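Ticket 524: lid sorting, transparent parts, depth dropouts
Project: Skudano (bimanual demonstrations, drinks counter task)
Status: closed, with one thing still annoying us
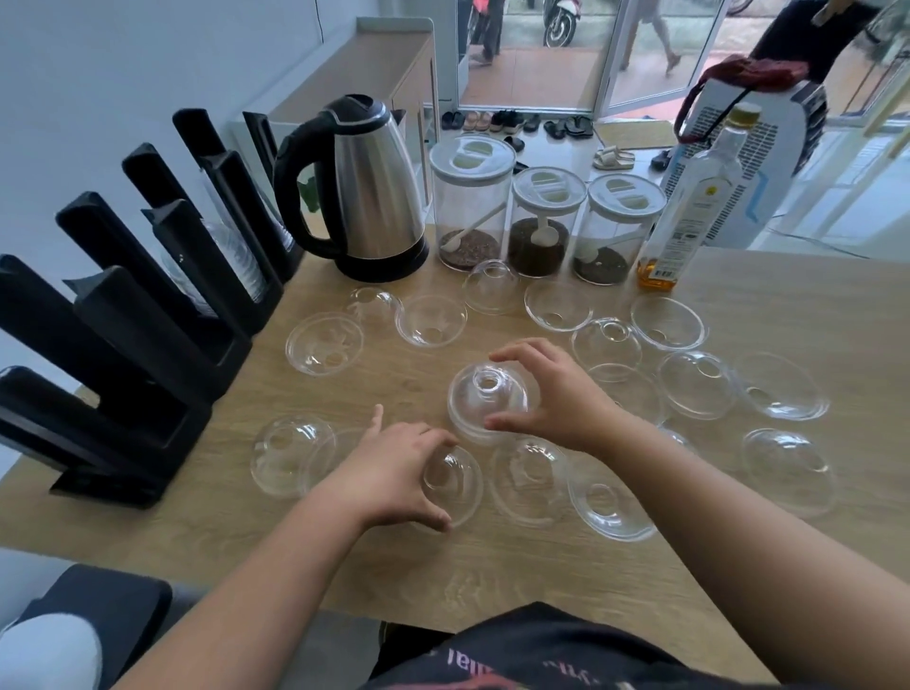

Reading time: 2 min

Reported problem

The policy trained on the Jarnmont recordings reaches for clear dome lids with great confidence and closes on thin air next to them. It does this on cups as well, but less often. On the tea canisters, which have white tops and stay where they are put, it behaves beautifully. The ticket was filed as "gripper calibration", as every ticket is.

First checks

Gripper calibration is fine. Swapped the fingertips anyway, because the ticket said so. No change.

Replayed the stored clips next to the depth channel. The lids are hardly there. Where a dome catches the light you get a bright patch in colour and a hole in depth, and where it doesn't, depth reports the table behind it. Our labelling step, Petek, takes a grasp point from depth. So for a good share of the clips we had been teaching the arm, quite carefully, to pick up oak-coloured tabletop.

Second checks

Pulled 407 clips of people handling lids by hand and threw out the depth labels. Tried taking the grasp point from the hand instead: fingertip and thumb positions at the moment the lid starts to move, averaged over a few steps either side. A person holding a lid upright by its side gives a decent estimate of where the rim is, whatever the sensor believes.

This worked on the clips where a lid is gripped. It went wrong on the ones where the other hand is only resting its fingertips on a lid. Petek counted any touch as a grasp, so it logged two grasps and the policy learned to dither between them. Added a rule: no label unless the lid moves with the hand. Crude, and it has a threshold in it that I chose by squinting at plots.

Result

Retrained on the new labels, same network, same number of steps. Over 36 trials on the Rarkska bench arm, failed picks dropped to 11. The old labels failed in almost all of them, and I have stopped showing people that video.

What still goes wrong:

Lids lying flat with another close in front. The arm goes for the overlap and gets neither.

Lids of different widths in the same spread. The finger opening is learned from whichever size turns up most, so the wide ones get nudged along the table like a curling stone.

The round hole in the top. Two of the failures were a finger going neatly through it. The lid was then lifted, so the success detector was delighted. I have counted these as failures. The detector and I are not speaking.

Things suggested and not done

Spraying the lids matt. It would fix depth and would also mean we had solved the problem of picking up matt lids.

A plain backdrop. The recordings have a kettle, racks and a doorway behind them, and the policy will have to cope with clutter sooner or later — I would like it to be sooner.

Follow-up

Labels rebuilt 2024-08-28 and pushed to the shared store. Anyone with a Skudano checkpoint older than that should retrain before opening a ticket about gripper calibration. The overlapping lids get their own ticket in September. Leaving the fingertips on, as they were new.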